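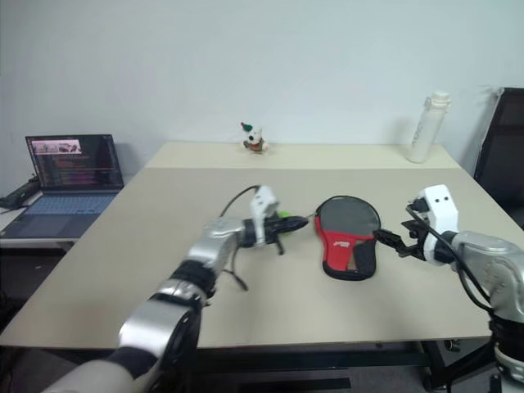 Cliroveo Reports Two-Arm Training Method That Needs Fewer Demonstrations

Last updated: January, 9:40 a.m.

Cliroveo has released results for Potum, a training method for two-armed robots that handle soft and zippered goods such as sports cases, pouches and covers. With Potum, a robot learned a set of packing tasks from 148 human demonstrations. The company's earlier method used 400 for the same set.

Two-arm work is hard to teach because each arm has to account for the other. One gripper may be carrying an object while the second reaches for the handle of a case, and a small error on either side can spoil the next step. Most training methods record both arms as a single stream of motion. Potum splits each demonstration into short segments, labels which arm is leading, and trains the following arm to respond to it.

The test objects included a table tennis paddle case, gray on top and red below, laid flat on a plain table between the grippers. Household items were left on the table during trials so that the robot would not learn from a cleared surface alone.

"We wanted to know how much of the data was doing any work," said Marcelino Peñalver, who leads manipulation research at Cliroveo. "A lot of it was the same motion recorded again. Once we marked the lead arm, we could drop most of the repeats."

Training time fell by 34 percent. The method was tested on 5 tasks. It did worst on thin fabric pouches, which shift when touched, and the team is now collecting more data on those.

A technical report and the segment labeling tool are available on request from the Cliroveo press office.

Recent releases
Cliroveo Opens Politis Test Lab
Flemix Gripper Controller: Version Notes
Potum Labeling Tool Enters Partner Trials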